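Brown spots on new stainless forks after dishwasher – is it the grade or is it me?
Plotside Community Help > Kitchen and Table Supply

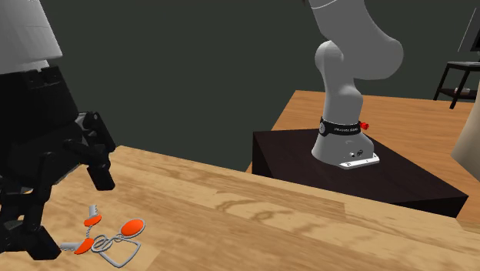

Wooden tabletop with a small keychain of gray wire and orange parts.

Posted by spoonrest_k, Jun 17, 2025

Good day to all. I run the small lunch room Druvasgate and in April we replaced all our flatware. We bought the Laing pattern from Sterkgate, with dinner forks, knives, soup spoons and teaspoons. The full order was $2,409 with delivery, so for us it was a serious purchase.

The forks are the problem. We have 208 of them, and after a few weeks I began to see small brown spots between the tines and near the neck. The spoons are clean. The knives have a few spots on the blade, but I am told this is common with knives. The old forks, which were cheap and had no name on them, never did this in the same machine.

On the package it is written "stainless steel 18/0". The spoons say the same. I wrote to the seller and they answered that the product is for commercial use and that I should check my washing. I do not want to accuse them if the mistake is mine. We presoak the flatware in a gray plastic tub, then it goes in the machine, and then it dries in the racks until the evening. We did not change the detergent.

Is 18/0 simply too weak for forks, and should I ask to exchange them for 18/10? Or can the spots be removed and prevented? I would also like to know if it is safe to serve with them in the meantime.

backcounter_m

18/0 is junk. Return everything and buy 18/10, you will never see rust again. I would not serve with these.

lowshelf_tableware

I must disagree a little with the answer before mine. I have bought flatware for restaurants for a long time, and a large part of it was 18/0. The second number is the nickel. With no nickel the steel resists corrosion less well, this is true, but in daily use it can stay clean for years if it is washed correctly. I have also seen 18/10 with spots when somebody left it overnight in salty water.

I would look first at the presoak. What do you put in it? If it is a product with chlorine bleach, this is very probably your answer. Chlorine attacks stainless steel, and it likes narrow places where the liquid stays, such as between the tines. A spoon is open and rinses well, so it can look perfect while the fork next to it has spots. Also look at the tub. It is good that it is plastic, but if there is a steel scrubber or an old can lid in it, small particles of iron can settle on the forks and rust there. Then the rust is not even from the fork.

What I would do:

Soak for 20 minutes at most, in warm water with a presoak made for flatware, no bleach.
Put the forks in the cylinders with the tines up, mixed with spoons, so they do not nest together.
Do not leave them in the rack until evening. Take them out when the cycle ends and dry them with a cloth. I know it is boring work.

For the spots you have now, use a paste cleaner for stainless steel, or a paste of baking soda and water, with a soft cloth. Never steel wool. If the surface is smooth after, the fork is fine and you can serve with it. If you feel small holes with your fingernail, this is pitting, and it will come back. Put those forks aside and take photos of them for the seller.

About the exchange – please do not mix the two grades without thinking. The color is a little different, 18/10 is warmer, and on a set table the guests can see it.

spoonrest_k

Thank you both. I looked at the label of the presoak and there is chlorine in it. The person who opens in the morning bought it when our usual one was not available, so it did change and I did not know. I cleaned 3 forks with baking soda. On 2 of them the spots are gone completely, and the third has a small hole near the neck. I will clean the rest during the week and write to Sterkgate only about the pitted ones.

lowshelf_tableware

Good. Rinse the tub very well too before you use it with the new product.

Related topics
Do flatware cylinders need to have holes in the bottom?
White film on water glasses after changing rinse aid
How many teaspoons to order for each seat
Steak knives with wood handles in a commercial dishwasher
Matching a discontinued fork pattern
Gray marks on white plates from knives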